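Subject: Re: [demos] how many demonstrations before it stops embarrassing us

> We are at 80 clean episodes on the towel task and the policy
> still goes for the corner of the table about as often as it goes
> for the corner of the towel. Before I ask for another month of
> arm time: is this a quantity problem, or are we collecting
> the wrong thing? Praketness reached 3,000 before theirs
> was any good, and I would like to retire first.
>
> Also, does anyone trim the beginnings and ends of episodes, or
> do you feed the whole thing in?

My vote is for the wrong thing, speaking as someone who collected the wrong thing from January until May and has the disk usage to show for it.

How clean is "clean"? We used that word too. When I went back through our first batch, a clean episode turned out to mean one where the operator started from the same pose, with the towel in the same place, and did it in one smooth pass while thinking about lunch. The policy learned that beautifully. Move the towel a hand's width to the left and it would fold the air where the towel used to be, with great confidence.

So in the spring we threw out the tape marks on the table and made the operators start from wherever the hand happened to be. We also stopped deleting fumbles. If the grasp slips and the operator recovers, that episode is worth more to me than several of the pretty ones, and I now tag those separately so that they can be weighted up. Of the last 80 we recorded at the Flestley site, I kept 67. The other 13 were dropped for real faults: dead wrist stream, glove tracking frozen, one where the operator answered the phone with the hand still live.
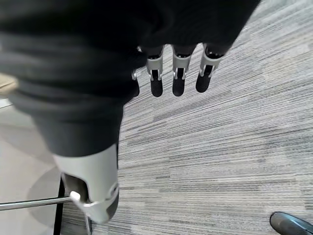

As for trimming, we do it, but by label and never by cutting the files. Gál, our annotation tool (home-grown, ugly, crashes if you resize the window), lets you mark a span as "idle" and the loader skips it. You want to keep the raw footage because your idea of idle will change. Mine used to be "hand not moving," which threw away every careful pause before a grasp and kept plenty of stretches where the fingers just hang there open over the carpet, drifting a little, with somebody's shoe in the corner for company. Now I label by what the operator is up to: approach, contact, carry, release, nothing. "Nothing" is our largest class by a wide margin. I have stopped showing that chart to management.

Keep a few of the nothing spans in training, though. We removed all of them once, and the resulting policy had no concept of being finished. It would put the towel down, pick it up, put it down, and would presumably still be at it had the battery not intervened.

Two other things that cost us more than they should have:

Watch the wrist view before you watch anything else. The outside cameras make every episode look reasonable. The wrist view tells you whether the sleeve has crept down over the fingers, and if it has in half your episodes and hasn't in the rest, you have a variable you didn't plan on. We now check the sleeve at the start of each session. It takes seconds and everybody resents it.

Rotate the operators. Ours each have a style, and for a while the policy was a faithful portrait of one left-handed person in a hurry.

On Praketness and the 3,000: that was across many tasks, if I remember their talk correctly, so don't take it to your boss as a target for towels. I would record another small batch with the starts scattered all over, train on that plus what you've got, and see if the table corner loses its charm. If it doesn't, post the wrist footage to the Deto share and I will look at it over coffee.

What rate are you logging joint states at, by the way? You mentioned a mismatch with the video last time and I never saw how that ended.

--
To unsubscribe or change your digest settings, contact the list owner | Archive © Deto list members | Back to top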